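What Happens at a Robot Open Day
A guide for readers aged 9 to 12

In March, the Koller workshop opened its doors to school classes for one day. Koller is a place where people build and test programs for robot arms. Visitors started at 9:30 a.m. at the front desk, put on a paper badge, and walked through three rooms. This guide explains what was shown in each room and what the words mean.

Room 1: The arm

A robot arm is a machine made of stiff parts called links. The links are connected by joints. Each joint has a motor inside it. When the motor turns, the link after it moves.

Your own arm works in a similar way. Your upper arm is a link, your elbow is a joint, and your forearm is another link. Your muscles do the job of the motors.

At the end of a robot arm there is a tool. The tool used most at Koller is a gripper. A gripper has two fingers that move toward each other to hold something and move apart to let it go. The flat inside parts of the fingers are called jaws. If the jaws stay parallel while they move, like two sliding doors, the tool is called a parallel-jaw gripper.

Cyrill Wallner ran this room. He let each visitor move an arm by hand while its motors were set to a soft mode. In soft mode the arm can be pushed with one finger. A screen next to it showed the angle of every joint, in degrees, changing as the arm moved.

One visitor asked if the arm could feel the push. The answer was that it measures the push. Each joint has a sensor, and a sensor turns something in the world into a number. The computer reads the number.

Room 2: The simulator

The second room had no real arms in it, only computers and one large screen. The screen showed a program called Pimik. Pimik is a simulator.

A simulator is a program that copies a part of the real world. It stores the shape and the place of every object, and it uses the rules of physics to work out what happens when things move. If a robot in the simulator pushes a cup, the program calculates whether the cup slides, tips over, or stays where it is.

Testing in a simulator has several uses. A mistake does not break anything. The test can be stopped at any moment and started again from the same point. Many tests can run at the same time on different computers. During the open day, Pimik ran 594 tests of one kitchen task, and 481 of them were finished before lunch.

The task was set in a kitchen with two robot arms. Visitors could choose where to look from. Most chose to look from the side first, and then from straight above, where the counter looks like a map.

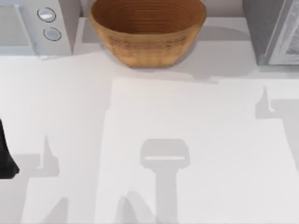

The simulated kitchen counter in Pimik, seen from directly above. The tip of a gripper is at the left edge, and the gray shapes are shadows of the robot arms.

Sawsan Srour, who works on Pimik, used the view from above to talk about shadows. The computer has to calculate each one. A program called a renderer does this work. It follows the paths that light would take and finds the places the light cannot reach. Those places are drawn darker.

Shadows can have sharp or soft edges. A small light makes a sharp edge. A large light, such as a cloudy sky, makes a soft one. The distance between the object and the surface matters too. You can test this at home with a lamp and your hand. Hold your hand close to the table and look at the edge of the shadow. Then lift your hand toward the lamp and look again.

Shadows are a problem for robots that use cameras. A dark patch on a counter could be an object or it could be a shadow. People learn the difference when they are very young. A robot has to be trained with many pictures, and the pictures must include shadows, or the robot may try to pick one up.

The view from above was also used for a lesson on position. To tell a robot where something is, you need numbers. On a flat surface two numbers are enough: how far across, and how far up. These are called coordinates. The round brown bowl at the back of the counter has one pair of numbers. The gray appliance on its left has another pair. From the two pairs, the program can calculate the distance between them. To tell how high the gripper is above the counter, a third number is needed.

Room 3: The real test

The third room had a real arm behind a clear safety wall. Visitors stood behind a yellow line on the floor. Gebhard Gasser held a box with a large red button, called an emergency stop. When it is pressed, the motors lose power and the brakes close.

The arm was given one job, which was to lift a plastic block and place it on a tray. It used a program that had first been tested in Pimik. It did the job 39 times during the day and dropped the block on four of those tries.

Visitors asked why it dropped the block when the simulator had shown no drops for this job. Engineers call this the reality gap. A simulator is a copy, and the copy leaves things out. The real block had become slightly dusty, and dust makes a surface more slippery. The simulated block had no dust. The team wrote down each drop so that the numbers in the simulator could be changed later.

Words to know

Coordinates: numbers that say where something is.
Emergency stop: a button that cuts power to the motors.
Gripper: a tool at the end of a robot arm, used for holding things.
Joint: the place where two links meet and can move.
Link: a stiff part of a robot arm.
Reality gap: the difference between a simulator and the real world.
Renderer: a program that draws a picture by calculating light.
Sensor: a part that turns something in the world into a number.
Simulator: a program that copies a part of the real world.

Something to try

Put three objects in a row at the back of a table. Stand over the table and draw it from straight above on squared paper. Number the squares along the bottom and up the left side. Write down the coordinates of each object. Clear the table, give only the numbers to a friend, and ask the friend to put the objects back. Measure how far each one is from its first place.

Text: Oranuch Intarasuk. Checked by Severin Hubmann.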